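Zwischenbericht Oktober: Geräteplanung Greifarbeitsplatz, Projekt Morin

Hallo Herr Chisholm,

Sie hatten beim letzten Telefonat gemeint, ich solle ruhig so schreiben, wie ich rede, also mache ich das jetzt. Zahlen kommen auch vor, keine Sorge, aber erst mal der Reihe nach.

Wo wir stehen

Der Arbeitsplatz läuft. Der Arm steht, der Dreifingergreifer hängt dran, der Kraft-Momenten-Sensor sitzt dazwischen und liefert Werte, mit denen man etwas anfangen kann. Im Sommer sah das noch ganz anders aus, da hatten wir drei Wochen lang ein Rauschen auf einem Kanal und haben der Reihe nach alles verdächtigt: das Netzteil, die Erdung, die Leuchtstoffröhren, einmal sogar den Aufzug. Am Ende war es ein Stecker, der nicht ganz eingerastet war. Paraschiva Barbu hat ihn gefunden und seither liegt in der Werkbankschublade eine Prüfliste, die wir vor jedem Messtag abarbeiten. Das dauert ein paar Minuten und hat uns bestimmt schon zwei verlorene Nachmittage erspart.

Die Greifversuche mit den kleinen Gegenständen sind im Plan, die Schubladenversuche hinken etwas hinterher. Schubladen sind gemein! Der Griff muss sauber umfasst werden, dann kommt die Zugbewegung, und wenn das Schränkchen selbst mitrutscht, kann man den Durchgang wegwerfen. Bisher haben wir 200 Durchgänge gespeichert, geplant waren bis jetzt deutlich mehr. Ich rechne damit, dass wir den Rückstand bis zum nächsten Bericht aufholen, sofern die Anschaffungen weiter unten nicht hängen bleiben.

Was wir gekauft haben

Aus dem bewilligten Sachmitteltopf sind bisher nur kleine Sachen abgeflossen. Kabel, Schrauben, Nutensteine, ein zweiter Satz Adapterschrauben (den ersten habe ich teilweise verlegt, das gebe ich zu) und Spielzeug. Ja, Spielzeug steht wirklich auf der Rechnung, die Buchhaltung in Fallinthorpe hat schon nachgefragt. Wir brauchen Gegenstände mit runden, unregelmäßigen Formen, und da ist Kinderspielzeug unschlagbar günstig. Dazu Holzwürfel als einfache Gegenstücke. Zusammen kam das auf 27 Euro, und ich habe die Belege einzeln abgeheftet.

Was noch fehlt

Jetzt zum eigentlichen Grund, warum der Bericht diesmal länger wird. Ich möchte im nächsten Quartal drei Posten auslösen und hätte dafür gern Ihr Einverständnis.

Der erste Posten ist ein zweiter, einfacher Greifer mit zwei Fingern. Der Dreifinger ist prima für alles Runde, aber für schmale Griffe ist er schlicht ziemlich breit, und in der Nähe eines Schränkchens wird es schnell eng. Das Angebot von Flostano liegt bei 976 Euro für ein gebrauchtes, geprüftes Gerät samt Adapterplatte. Neu wäre er ein Vielfaches teurer gewesen, das habe ich gar nicht erst weiterverfolgt.

Der zweite Posten ist eine ordentliche Kabelführung. Im Moment hängen die Leitungen in Schlaufen am Arm herunter. Bei langsamen Bewegungen geht das, aber wir wollen ja schneller werden, und dann zieht jede Schlaufe irgendwann an einem Stecker (siehe oben, ich habe daraus gelernt). Darkon bietet einen Schlauchsatz mit Klemmschellen an, der ohne Bohren montiert wird. Den Preis habe ich noch nicht schriftlich, deshalb nenne ich ihn hier lieber nicht.

Der dritte Posten sind feste Halterungen für die Versuchsobjekte, also Anschläge und Klemmen, mit denen sich zum Beispiel das Schränkchen auf der Tischplatte fixieren lässt. Das Alu-Nutprofil darunter bietet sich dafür geradezu an.

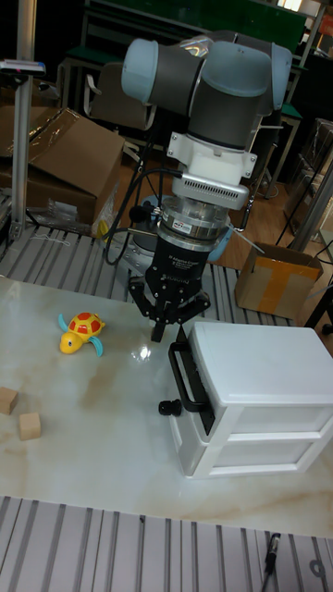

Budget

Für alles zusammen sind im Antrag noch 2000 Euro frei, wenn man den kleinen Resttopf für Verbrauchsmaterial nicht anrührt. Für Kabelführung und Halterungen möchte ich mir zusammen eine Obergrenze von 900 Euro setzen. Mit dem Greifer landen wir dann bei 1876 Euro und bleiben im Rahmen - ein bisschen Luft für Versandkosten ist auch noch drin.

Falls Sie kürzen müssen, dann bitte nicht am Greifer. Die Halterungen könnten wir zur Not selbst bauen, Frau Barbu hat schon Skizzen gemacht und würde sich vermutlich sogar freuen. Es kostet uns dann eben Werkstattzeit, und die ist im November knapp.

Risiken und offene Fragen

Die Lieferzeit ist mein größtes Fragezeichen. Flostano reserviert uns das Gerät, aber nur, wenn die Bestellung bald rausgeht. Außerdem muss ich noch klären, ob die Adapterplatte ohne Zwischenring an unseren Sensor passt. Die Zeichnung habe ich angefordert, Antwort steht aus. Sollte ein Zwischenring nötig sein, drehen wir ihn im Haus, das Material dafür ist da.

Und noch etwas Organisatorisches: Der Wartungsvertrag für den Arm läuft über Morin mit und taucht deshalb in meiner Aufstellung nicht auf. Bitte sagen Sie Bescheid, falls Sie ihn trotzdem gesondert ausgewiesen haben möchten.

Nächste Schritte

Bis Freitag schicke ich Ihnen das Angebot für den Greifer als Anhang, sobald es da ist auch das von Darkon. Parallel laufen die Schubladenversuche weiter, erst einmal mit dem Dreifinger und im langsamen Tempo. Wenn Sie vorher Fragen haben, rufen Sie einfach an, vormittags erwischt man mich am besten.

Viele Grüße aus dem Labor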